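第4章 针织面料的缝制设置

4.1 适用范围

本章说明 Elham 270 型四线包缝机与 Jarell 170 型绷缝机在缝制针织面料时的安装、穿线、张力调整和试缝方法。适用面料包括汗布、卫衣布、罗纹和双面针织布。机织面料的设置见第3章。皮革、涂层布和带胶衬的厚料不在两种机型的适用范围内。

操作前应已完成第2章规定的整机安装,并确认机头水平、踏板连杆无卡滞、油窗油位在上下刻线之间。

注意:更换机针、压脚、针板或清理线屑之前,必须关闭电源开关并拔下插头。仅松开踏板不能视为断电。

4.2 机针的选择与安装

针织面料应使用圆头针(球形针尖)。尖头针会刺断纱线,洗涤后沿缝线出现小孔,缝制时往往不易察觉。

面料与针号的对应关系如下:
薄汗布、莫代尔:70/10 或 75/11
中等厚度汗布、双面布:80/12
卫衣布、毛圈布:90/14
罗纹与卫衣布多层拼接处:90/14,必要时 100/16

安装步骤:
1. 转动手轮,使针杆升至最高点。
2. 用随机附带的小号内六角扳手松开针夹螺丝,不要将螺丝完全旋出。
3. 取下旧针。两枚机针应同时更换。
4. 将新针的针柄扁平面朝后,向上推到底。
5. 拧紧针夹螺丝。右针比左针略低属于正常状态。
6. 手动转动手轮两整圈,确认机针不碰针板和弯针。

注:若机针未推到底,开机后常见症状为跳针,并伴有轻微的金属敲击声。应立即停机重装,不要通过加大张力来补偿。

4.3 穿线

包缝机的穿线顺序不可更改:先上弯针,再下弯针,然后右针,最后左针。顺序错误时,下弯针线会压在针线之上,起缝数针后即断线。

1. 抬起压脚,使张力盘松开。
2. 将线架伸缩杆拉到最高位置,导线钩对准线轴中心。
3. 打开前盖和侧盖。
4. 按前盖内侧的色标依次穿引:上弯针为绿色,下弯针为红色,右针为蓝色,左针为黄色。
5. 穿下弯针时,将手轮转至下弯针伸出右侧的位置,用镊子将线挂入末端导线槽,再穿过针孔。
6. 每根线拉出压脚后方,留出一指长度。
7. 合上前盖与侧盖。盖板未合严时安全开关不导通,机器不会启动。

缝制弹性较大的部位,弯针可改用蓬松尼龙线。此时应将相应的张力刻度下调一格,并取下线轴网套。

4.4 差动送布

差动比决定前后送布牙的相对行程。比值大于1时面料被收拢,小于1时面料被拉伸。调节杆位于机体左侧,刻度由0.7至2。

建议的起始值:
机织薄料:1.0
双面布:1.2
汗布:1.3
卫衣布:1.5
罗纹:1.5至1.8

若缝份呈波浪状,说明差动比偏小,每次上调0.1后重新试缝。若缝份起皱,则相应下调。不要在缝制过程中扳动调节杆。

刻度2仅用于抽褶。常规拼缝使用该刻度会造成缝份过厚,并加速前送布牙磨损。

4.5 罗纹与衣身的拼接

罗纹用于领口、袖口和下摆。裁片长度一般短于衣身对应开口,缩短比例取决于罗纹的回弹性,须先行测试。

回弹性测试:取一段对折的罗纹,沿横向拉伸至极限后松手,放置片刻再测量。若长度明显大于原长,该批罗纹不适合用于领口。 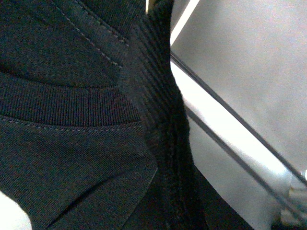 图4-3 深灰色针织衣物,衣片与罗纹带相接部位,可见浅灰色面线

拼接步骤:
1. 将罗纹裁片短边正面相对缝合,形成环状,分开缝份并轻压。
2. 沿长度方向对折,反面相对,毛边对齐。
3. 在罗纹环上标出四等分点,在衣身开口上同样标出四等分点。领口的等分点不一定与肩缝重合,应以实测周长为准。
4. 对齐各等分点,用夹子固定。包缝机操作中不得使用珠针,珠针误入刀口会损坏上下刀。
5. 罗纹朝上放置,从后中或侧缝附近起缝。
6. 缝制时只拉伸罗纹,使其与衣身等长,衣身保持自然状态。手在压脚前后同时轻扶,不要向后拽拉。
7. 缝至起点时重叠三至四针,抬起压脚,将面料向后引出,剪断线链。
8. 用长眼针将线链尾端穿回包缝线迹内,不要仅作剪平处理。

注:深色面料上粉笔痕迹较难辨认,建议以剪口代替划线。剪口深度不得超过缝份宽度的一半。

4.6 压明线

拼接完成后,可在衣身一侧压明线,以固定缝份并防止翻转。Jarell 170 型的标准线迹为双针三线绷缝;如仅需单道明线,可取下左针并断开左针线,同时将弯针张力下调半格。也可使用平缝机,但应改用弹力线迹或较长针距,否则穿着时面线易断。

1. 将缝份倒向衣身一侧,用蒸汽熨斗轻压。熨斗不要推移,垂直抬起和放下。
2. 更换透明压脚或带导边的压脚。
3. 针距设为3.0毫米。厚卫衣布可设为3.5毫米。
4. 将压脚导边贴住拼接线,从不显眼的位置起缝。
5. 经过多层缝份交汇处时减速,必要时以手轮逐针通过。
6. 收针后将面线引至反面打结。

面线颜色的选择由设计决定。与面料同色的面线可掩盖轻微的走线偏差;浅于面料的面线会使偏差显露,应在同料余布上试缝至少一段与成品等长的线迹后再正式缝制。同一件衣物的面线应取自同一批号的线轴。

小心:压脚压力过大时,罗纹会被推向一侧,在明线旁形成斜向褶纹。旋松机头顶部的压力螺丝半圈,再次试缝。

4.7 张力调整

调整应在两层同料余布上进行,每次只改变一个旋钮。为便于辨认,可给四根线临时换用四种颜色。

上下弯针线应在布边处相交。相交点偏向正面,说明下弯针线过紧或上弯针线过松;偏向反面则相反。左针线在反面形成线圈,说明左针张力不足。拉开缝份时可见针线横跨缝隙,应先检查左针线是否嵌入张力盘,再提高刻度。

张力调定后,将数值记录在附录B的设置卡上,注明面料、线号和针号。更换线的品牌或批号后须重新核对。

4.8 试缝检验

1. 剪取两块余布,纹路方向与成衣一致。
2. 按选定设置缝合,并在其中一侧压明线。
3. 沿缝线方向拉伸至面料极限,松手后检查有无断线。
4. 从反面检查线迹是否均匀,布边有无卷入。
5. 蒸汽熨烫,冷却后再次测量长度。缝后长度与缝前的差值应在3毫米以内。

任一项不合格时,返回4.2节,按机针、穿线、差动、张力的顺序逐项排查。

4.9 常见故障

跳针:机针弯曲、装反或针号偏小。更换机针。
断线:穿线顺序错误,线架未拉至最高,或导线槽有毛刺。
布边不齐:上刀磨损或下刀位置偏低。调整方法见第6章。
缝份过宽并卷曲:切刀宽度与针板幅宽不符。核对针板型号。
噪声增大:弯针轴缺油,或送布牙下方积存线屑。每连续使用八小时清理一次。

绒面卫衣布产生的飞絮较多,每完成一件即应打开前盖,用毛刷清理刀口和送布牙。禁止使用压缩空气向机体内吹扫。

4.10 备件与技术支持

针板、压脚和切刀应使用 Prelthorpe 提供的原装备件。订购时注明机型和机身底部铭牌上的序列号。

本章由 Farzana Jayawardena 编写,Farzana Fakir 审校。10月版修订内容:4.4节增加罗纹差动比的上限,4.6节增加单针明线的设置方法。

第5章 装饰线迹与卷边(见下页)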